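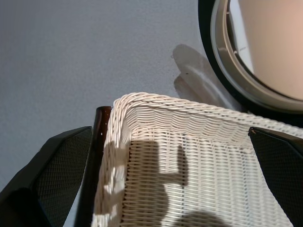

25 Mar 2022

I finally replaced the bathroom basket. The old one was a gray felt bin from Dretonura that I bought in November, and by the middle of winter the sides had folded in so far that a rolled towel would tip it over. I tried putting cardboard in the bottom. That got me another couple of weeks.

The new one is white wicker, from Tikuvis. I had the choice of two sizes and took the smaller, which cost $29. The bigger one looked better in the store but would have stuck out past the shelf, and I already have a bruise on my hip from the last thing that stuck out past the shelf.

What sold me was the rim. It's thick and twisted like rope, so there's something to grab when I pull the basket toward me. The felt one had two little loops for handles and one of them came off in my hand. The weave on the new one is close, too. Cotton pads and hair ties stayed inside when I carried it down the hall, and I'd half expected to leave a trail.

It's more cream than white when the sun gets in it. I was a little worried about that against the gray wall, but it's fine. The wall is Eltis paint, the matte kind, left over from when we did the hallway. I still have most of a can if the bathroom ever needs a second coat.

I washed the basket before using it. The tag said to wipe it with a damp cloth and let it air dry, so I did that, then left it overnight. There were a few loose ends poking out on the bottom and I trimmed them with nail scissors. If you keep anything knitted in one of these, check the inside first by running an old sock over it. I found one spot that caught and sanded it lightly with a nail file.

So far it holds 8 hand towels, rolled, with room on top for washcloths. I tried folding them flat and got fewer in, and the pile slid every time I took one out. Rolled is better. The spare soap went back in the drawer, where it was before I had the idea of putting it in with the towels and everything smelled like lavender for a month.

The felt bin is in the garage now with the extension cords in it. It still leans, but the cords don't care.

Next is the cabinet under the sink. I've measured for a pull-out rack from Preda and the pipe is in the way on the left side, so I may end up with just one on the right. I'll see what they have when I'm over there.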